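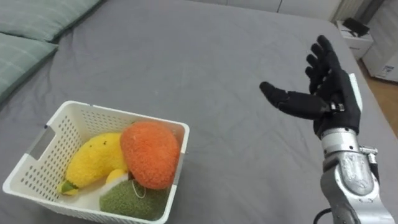 Is there any point to the "empty it on the bed" method for plush toys?

Home & Cleaning > Kids' rooms and toys
Viewed 1330 times

Habte

I keep running into the same advice about soft toys and I'd like to hear from people who have stuck with it for more than a weekend. It goes like this. You get one plastic basket with holes in the sides. Once a week you put it on a made bed, take everything out, look each toy over, and put back only what you want to keep. The holes are supposed to keep the toys "fresh." The bed is supposed to stop you from quitting halfway, because you can't go to sleep until it's done.

I have my doubts about all of it. The holes first. A toy sitting in a bedroom has air around it already, so I can't see what a few rows of little openings are doing for a plush banana. My old basket was solid, came from the same store, and nothing in it ever smelled of anything.

Then the bed. I have a plain gray fitted sheet on the big bed in the back room, and I'm now supposed to empty a toy basket onto it every week, a basket that lives on the floor. The bottom of that thing goes wherever it goes. Do people wipe it? The article I read (from something called the Kirnlow Home Guide) had a long section on "mindful handling" and not one word about the bottom of the basket.

My last complaint is the fuzz. These are the nubby kind of plush, food shapes mostly, and I'd expect them to grab every bit of lint off the sheet or leave their own behind. Maybe both.

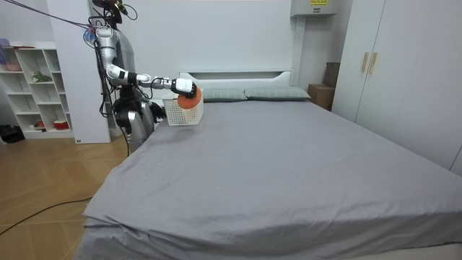 The orange one at the basket, pillows at the far end.

What I want to know:

Does the type of basket matter for soft toys, or is that just something to sell baskets?

Is the bed any better than the floor or a table?

How do you clean this sort of toy if it has bits sewn on? The carrot has felt leaves on top and I don't trust them in a washing machine.

Please don't tell me to get rid of the toys. They belong to my sister's kids and they know exactly what's in there.

Edited to add, a couple of weeks later: I tried it. Notes at the bottom of the page for anybody who cares.

Vorkwood
Marked helpful by 182 people

I ran the toy corner at a daycare for a long stretch, so I've handled a lot of plush that other people's children had in their mouths. Taking your points one at a time.

The basket. You're mostly right. If the toys go in dry, a solid bin is fine. Where holes earn their keep is after washing. People squeeze a toy, decide it's dry, and throw it in the bin while the stuffing is still damp in the middle. In a solid plastic bin that will get musty. In one with holes it gets musty more slowly, and I wouldn't claim more than that. The cure is to dry the toy properly, and then you can keep it in a cardboard box if you like. One thing I'd say for the plastic ones is that you can rinse them in the tub.

The bed. I never saw the magic in it either. A bed is a big flat thing at a decent height and you don't have to kneel, and that's the whole case for it. If you're bothered about the bottom of the basket, put an old towel under it. We had a rule that bins from the floor never went on the cots, and it wasn't a hard rule to follow. A plain fitted sheet in one color does make it easy to spot things, I'll give them that. Threads, crumbs, a stitched eye that came off. You'd miss those on a carpet.

Cleaning. Felt leaves and the washing machine don't get along. Felt shrinks or goes stiff and then the little tuft sticks out funny forever. For anything with felt on it:

Mix a bowl of lukewarm water with a small squirt of dish soap. Whisk it so you have foam.
Use the foam only, on a damp cloth, and wipe the body of the toy. Keep the felt out of it.
Go over it again with a clean damp cloth.
Press it in a dry towel and stand it somewhere with moving air, overnight at least.
Brush the fuzz up with a soft toothbrush once it's dry.

A toy with no felt, where the features are stitched on, can go in a mesh bag on cold and gentle. I used the Gurnness bags because the zipper pull tucks in. Any bag with a covered zipper will do the same job, so don't hunt for that one. Check the label on the toy first. If it says surface wash, believe it.

If any of them has a string or hanging loop on it, keep that tucked inside the bag so it doesn't snag. For little kids I'd snip a loop off altogether.

kirnlow_reader

I do the bed method every week and love it!! You have to take EVERYTHING out or it doesn't count. My kids help and we say good night to each one. The basket with holes is definitely better, plastic smells otherwise. I also spray them with lavender.

Habte (replying to kirnlow_reader)

Smells of what, though? And does the lavender spray do anything besides make them smell of lavender?

kirnlow_reader

It's calming. You don't have to be so negative, I was just sharing.

Gurnness Gran

Freezer. Put the toy in a bag, leave it overnight, done. No washing.

Vorkwood (replying to Gurnness Gran)

Freezing is something people do for dust mites, and a home freezer needs at least a full day for it, often longer for thick stuffing. It won't take off dirt, drool or jelly, and whatever the mites left behind is still in there until you wash it. A toy that goes into the freezer sticky comes out cold and sticky.

Habte
Follow-up from the original poster

OK, the promised notes.

I wiped the bottom of the basket with a kitchen cloth before it went anywhere near the sheet. The cloth came up gray. I rest my case on that part of the article.

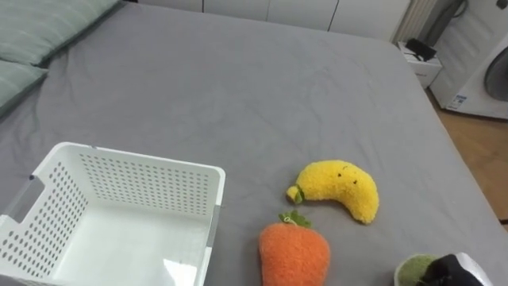 Empty basket, with the banana, the carrot and the green one out on the sheet.

Emptying and checking took me 30 minutes the first time, mostly because I sat there picking at lint. The next time was much quicker. The sheet did show up stray fibers, as Vorkwood said it would, and I went over it afterward with the sticky roller. I still couldn't tell you whether they came off the toys or were there before.

The carrot got the foam treatment, leaves left alone. It looks fine. It looked fine before too, so I'm not sure what I proved. I put the banana in a mesh bag on cold, and its stem dried a little bent. It straightened when I pulled on it. The fuzz felt crunchy until I took the toothbrush to it.

Weekly is silly for toys that get played with every other month. I'm going to do it after the kids have been here and leave it at that. I'm keeping the basket with the holes, since I've already paid for it, and it'll go on a towel from now on. I haven't bought the lavender.

If anyone has compared a solid bin and one with holes over a whole damp winter, same toys, same room, I'd still like to hear how they came out. "I just feel it's better" I've got plenty of already.

Vorkwood

For the crunchy fuzz, use half the soap. That's almost always soap that didn't rinse out. Run the banana through a second rinse with nothing added and it should soften up.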